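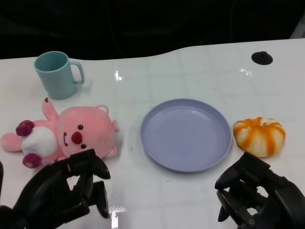 Lucyna Jabłońska demande si la vaisselle en plastique mat peut passer au lave-vaisselle tous les jours, parce que la sienne a blanchi au bout d'un hiver.

Elle n'est pas la seule, j'ai le même souci et je le pose plus en détail. J'ai acheté pour ma fille de deux ans une tasse bleu-vert clair et une assiette bleu lavande. La tasse est mate, l'assiette un peu plus brillante. Elles servent aux repas et aussi à la dînette : dans l'après-midi, la peluche rose a droit à son goûter et on lui sert la brioche en forme de citrouille, celle à rayures orange. Tout finit donc sur la même table blanche, les jouets comme la vraie vaisselle.

J'ai deux questions. Comment laver la tasse sans abîmer le mat ? Et comment nettoyer une table blanche brillante qui garde des traces dès qu'on passe l'éponge ? J'ai essayé le vinaigre, j'ai eu des voiles partout. L'eau est très calcaire à Denville.

Merci d'avance.
Teresa Pawłowska
22 juillet 2018

Eusebio Arango

Bonjour,

Pour la tasse, regardez d'abord dessous s'il y a un symbole lave-vaisselle. S'il n'y en a pas, lavage à la main, eau tiède, éponge douce, liquide vaisselle ordinaire. Le côté vert des éponges est à éviter, il lustre le plastique mat par plaques et ça ne se rattrape pas.

S'il y a le symbole, panier du haut et programme court. Le voile blanc est souvent du calcaire. Faites tremper la tasse une demi-heure dans de l'eau avec un peu d'acide citrique, puis rincez bien. Si le blanc part, c'était le calcaire et il faut remettre du sel dans la machine. S'il reste, la surface est attaquée.

Pour la table, une microfibre à peine humide avec une goutte de liquide vaisselle, une deuxième passe à l'eau claire, puis un chiffon sec tout de suite. Les traces viennent presque toujours du produit mal rincé. Si votre table est percée pour les câbles, n'essorez pas l'éponge à côté du trou : chez moi l'eau est entrée par là et le panneau a gonflé sur le bord.

Ramil Marquez

Moi je mets tout au lave-vaisselle depuis trois ans et rien n'a bougé. Ça dépend des marques.

Bronisława Rutkowska

D'accord avec Eusebio pour le séchage. J'ajoute que la peluche se lave aussi, vu qu'elle mange à table : à 30 degrés dans une taie d'oreiller fermée, essorage à 800 tours au maximum, séchage à plat loin du radiateur. Vérifiez l'étiquette et les coutures des yeux avant. Pour les aliments factices, ça dépend de la matière. Si c'est de la mousse, pas de trempage, elle met des jours à sécher. Un chiffon humide suffit.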